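How to Clean a Fabric Sofa at Home

Updated Sunday, April 9, 2023

Most fabric sofas can be cleaned at home with a vacuum, a bucket and a few cotton cloths. The work takes an afternoon, and the cushions need the night to dry. This guide covers woven upholstery such as polyester, cotton blends and olefin. It does not cover leather, suede, silk or velvet.

What you need

A vacuum with an upholstery head and a crevice tool
A soft brush with nylon bristles
Six or more white cotton cloths
Two buckets
Clear dish soap
White vinegar
Baking soda
A fan

Use white cloths only. A colored cloth can leave dye on damp fabric, and you will not see how much dirt is coming up.

Step 1: Find the care tag

Look under the seat cushions first, then on the underside of the frame. On sofas with fixed seats the tag is often stapled to the black cloth on the bottom. It carries a letter code.

W: clean with water-based products.
S: clean with solvent only. No water.
WS or SW: either one is fine.
X: vacuum only. Anything wet should be left to a professional.

The steps below are for W and WS fabrics. If your tag says S, do the vacuuming in Step 2 and then use a dry-cleaning solvent made for upholstery, with the windows open. If there is no tag, write to the maker with the model name. We did this with an older Leka two-seater and got the code by email within the week.

The cover and the cushion insert sometimes have separate tags. Follow the one on the cover. A zipper does not mean the cover can go in the washing machine. Many zippers are there only so the factory can get the foam in, and the cover may shrink enough that it will not go back on.

Step 2: Vacuum everything

Pull the sofa away from the wall far enough to stand behind it. Take off whatever comes off: pillows, loose cushions, throws. Vacuum both sides of each cushion, then the deck under them, then the arms and back. Use the crevice tool along every seam and down into the gap where the back meets the seat.

Set the suction to medium. High suction can pull at a loose weave. Work in one direction, then go over it again at a right angle. Textured fabric holds more grit than it seems to, and any grit left behind turns to mud once you add water.

For pet hair, put on a damp rubber glove and drag your hand across the fabric in short strokes. The hair rolls up into clumps you can pick off. Then vacuum again.

Step 3: Deal with odors

Skip this step if the sofa smells fine. Otherwise sprinkle baking soda lightly over the dry fabric, leave it for 40 minutes and vacuum it up. Go over each area twice. Powder left in the weave will leave pale marks when it gets wet.
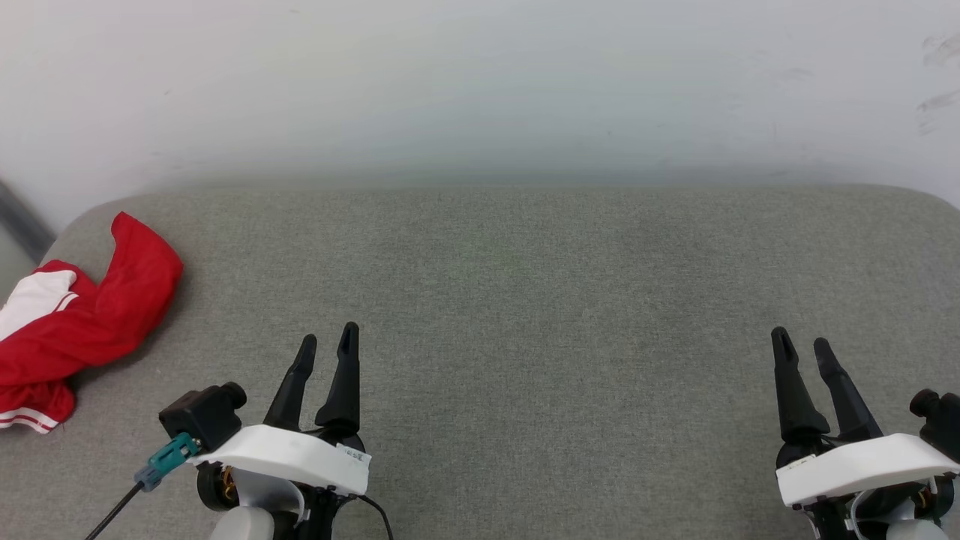 Step 4: Test a hidden spot

Mix your cleaning solution: one quart of lukewarm water, one teaspoon of clear dish soap and two tablespoons of white vinegar. Stir it gently so it does not foam up too much.

Pick a place that does not show, such as the back panel near the floor or the underside of a cushion. Dampen a cloth, press it on the fabric for a few seconds, and look at the cloth. If color has come off, stop. If the cloth is clean, let the spot dry completely and check it again in daylight. You are looking for rings, fading or a change in texture.

Do not shorten this test. Some fabrics look fine wet and show a ring the next day.

Step 5: Treat the stains

Work on stains before you clean the whole surface. Always blot from the outside of the stain toward the middle. Rubbing spreads it and roughs up the fibers.

Coffee and tea: Blot with the solution from Step 4, then with plain water. Repeat until nothing more comes up.

Grease: Cover with baking soda or cornstarch, wait 28 minutes or so, vacuum, then blot with a little dish soap on a damp cloth. Older grease may take a few rounds.

Ink: Dab with rubbing alcohol on a cotton swab after testing it on the hidden spot. Change the swab often.

Blood: Cold water only. Warm water sets it.

Red wine: Blot up as much as you can, then use cold water with a little vinegar.

Mud: Let it dry, break it up with the brush, and vacuum before you add any water.

Chocolate: Scrape off the solids with a spoon, then treat as grease.

Step 6: Clean the whole surface

If you clean only the stained area, you will usually end up with a patch that is lighter than the rest. Clean a full panel at a time, from seam to seam.

Fill one bucket with the solution and the other with plain lukewarm water. Dip a cloth in the solution and wring it until it stops dripping. Wipe the panel in straight, overlapping strokes. For a coarse weave, follow with the soft brush, using very little pressure. Then wipe again with a second cloth wrung out in plain water. Soap that stays in the fabric attracts dirt, so give the rinse as much time as the wash.

Start at the top of the back, move down to the arms, and do the seat last. Change the water when it turns gray. A three-seat sofa usually takes three changes.

Keep the fabric damp, not soaked. Foam cushions hold water for days, and a wet cushion can grow mildew inside while the cover feels dry.

Step 7: Dry it properly

Press dry cloths or a towel over each panel to pull out as much water as you can. Stand loose cushions on edge so air can reach both sides, and turn them every couple of hours. Point a fan across the sofa and open a window if the air outside is dry.

Do not use a hair dryer on high heat or put the cushions right in front of a heater. Both can shrink the cover. Strong sun will fade some dyes, so keep the sofa out of direct light while it dries.

Leave it overnight before anyone sits on it. When it is dry, brush the fabric lightly in one direction to lift the fibers, and vacuum one last time.

If you rent a machine

An upholstery extractor saves time on a large sectional. We tried the Maston hand unit, which pulled out more water than cloths did but was awkward in the corners. The Tumia has a narrower head and handled seams better. With either one, make one wet pass and at least two dry passes, and use half the detergent the bottle suggests.

Common problems

Water rings: Mist the whole panel lightly with distilled water, blot it evenly and dry it with a fan. Rings form where a wet area meets a dry one, so the aim is to get the panel evenly damp.

Stiff fabric: There is soap left in it. Wipe with plain water again and blot well.

Brown marks: These can show up on cotton blends that dried too slowly. Wipe with one part vinegar to four parts water, then dry quickly.

Stain came back: Some of it was deeper down and wicked up as the fabric dried. Treat it again with less water, then lay a dry towel over it with a heavy book on top until morning.

How often to do it

Vacuum every week or two. Flip and rotate loose cushions once a month. A full wet clean once a year is enough for most homes, or twice with pets or small children. We do ours in March, when the windows can stay open for a day.

If you plan to use a protector spray, wait 5 days after cleaning and test it on the hidden spot as well. The Nurkmont spray we use darkened one gray weave slightly for a few hours, and the color was back to normal by evening.

Filed under: Cleaning, Furniture
Views: 1,741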